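Bullbridge Pinnace Lebrun, wooden ship kit – my review after one long winter

I have been building wooden ship models since my uncle gave me a half-finished schooner and a tube of dried-up glue, and I still get a little flutter when a new box lands on the porch. The Lebrun is Bullbridge's take on a small armed pinnace of the kind that carried messages and the odd nervous passenger between bigger ships. I started it in February and finished it well after the tomatoes went in, so I feel I know it pretty well by now!

The box is heavy and nicely packed. Bullbridge claims 1178 parts, and I'll take their word for it, though a great many of those are brass nails the size of an eyelash. The keel and bulkheads are laser cut and went together so snugly that I dry-fitted the whole skeleton the first evening and just sat there admiring it. The first layer of planking is limewood, which bends beautifully after a soak in warm water. The second layer is walnut, and it's fussier. Mine split twice at the bow, and I ended up tapering each strip more than the plans tell you to.

About those plans. There are 3 big sheets, and the drawings are lovely, but the written booklet has been translated by someone who I suspect has never held a plank. "Insert the deck before its absence" had me stumped for most of an evening. Montserrat Ponce, who runs the table at our model club, had built the same kit the year before, and she told me to glue the false deck down before fairing the frames. Do that. It saves a lot of grief later on.

The guns are cast metal, a bit rough along the seams, and they clean up fine with a small file. I blackened mine with Zokovine fluid instead of painting them and I'm so pleased with how they look. The rigging thread is the one real letdown – fuzzy, and too shiny for anything at this scale. I swapped all of it for Wostby line in two shades of tan. If you're new to this, the supplied thread will do, but run it through a bit of beeswax first.

Finished, she is light enough to carry around in one hand (carefully, carefully), and I moved her through most of the house before settling on a spot by a window in the den. My friend Nassoro Makori voted for the guest room, and we argued about it all through dinner.

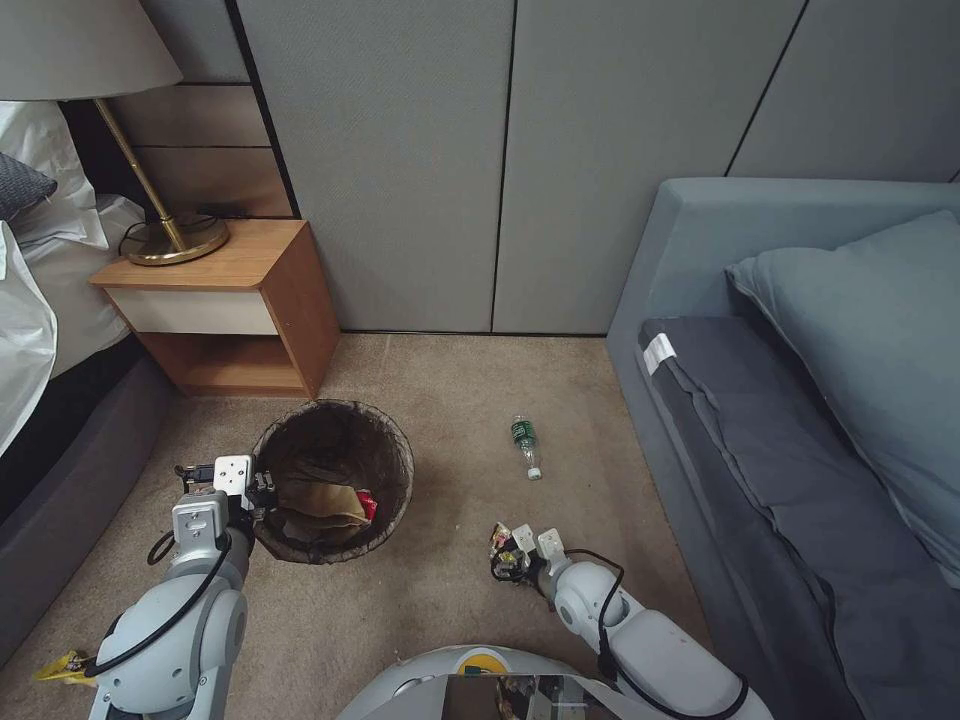

The guest room, nightstand corner.

Would I build another Bullbridge? Yes, and I already have my eye on their cutter. For a first wooden kit I'd pick something with single planking, but if you have one hull behind you and some patience left over, the Lebrun is a happy way to spend a winter. Order a few spare walnut strips while you're at it, and get the good thread.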